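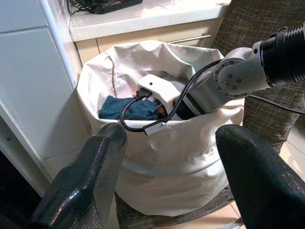
Sorting and Loading in a Shared Laundry Room
Project report, Lieven Jansen and Hendrik Visser

1. Why we chose this subject

In the student house Flokmont, 56 residents share one laundry room. Many of them complain that the machines are always occupied. In March we asked the residents how they do their washing, and 21 of them gave an answer. We wanted to know if the time is lost in the machine or before it, when the clothes are still in the bag.

2. What we looked at

We limited the work to denim, as jeans were named most often as the difficult piece. They are heavy, the legs become twisted together in the bag, and people often push them into the machine as one ball. We looked at three points: the bag, the place where the bag stands, and the way of putting the jeans into the machine.

3. The bag and its place

A cloth bag with a wide opening was the easiest to work with. When the rim is folded over, the mouth stays more open and one sees sooner what is inside. The height was more important than we expected. A bag on the floor asks for a lot of bending, while a bag on a chair is nearly at the level of the hands. We also preferred that the bag stands close to the machine, so a long trouser leg does not hang over the floor on its way.

4. Loading from the top 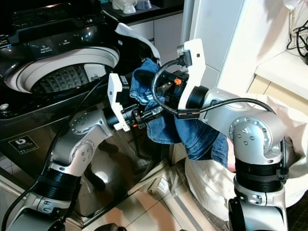

Figure 2. Jeans held between the top-loading machine and the cloth bag.

With a top-loader the jeans must first go up over the rim. If they are held at one point only, the legs hang down and catch on the bag. Holding them at two points gives better control. Our advice is to shake out each pair, check the pockets, close the zip and then lower it in loosely, with the waistband first.

5. Remarks

Only 6 residents told us that they always check the pockets. Hendrik would like to repeat the questions in the house Vascombe, where the machines load from the front. We did not measure the washing result itself, and we did not compare detergents.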